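Call for Participants: Catalog Count at the Moston Reading Room

The Moston Reading Room seeks eight participants for its shelf inventory in December. The work consists of comparing the local history collection with the printed catalog and recording each difference on a form. The collection holds 2,295 listed items, of which 1,821 are bound volumes. The remainder are maps, pamphlets and boxed papers.

Participants work in pairs. One reads the shelf mark and title aloud; the other checks the entry and initials it. Items found out of order are left in place and flagged with a paper slip. Pairs change roles at the midpoint of each session. 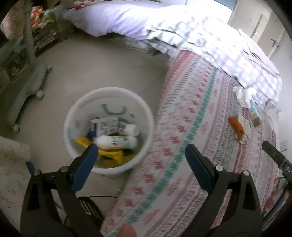 Sessions run from 9:30 a.m. to 12:30 p.m. Each participant is asked to attend at least four. The map drawers in the Arellano annex are counted last and require two people who can stand for most of a session. Training takes one hour and is held before the first session.

Applicants must be 16 or older and able to read small print. Prior library work is not required. Those handling boxed papers must use pencil only. A payment of $700 is available to one participant who agrees to act as recorder for the full count and enter the completed forms in the Jatska database.

Apply in writing to Cirilo Becerra, Inventory Coordinator, Moston Reading Room, 639 Zavness Street. State which mornings you can attend and whether you wish to be considered for the recorder position.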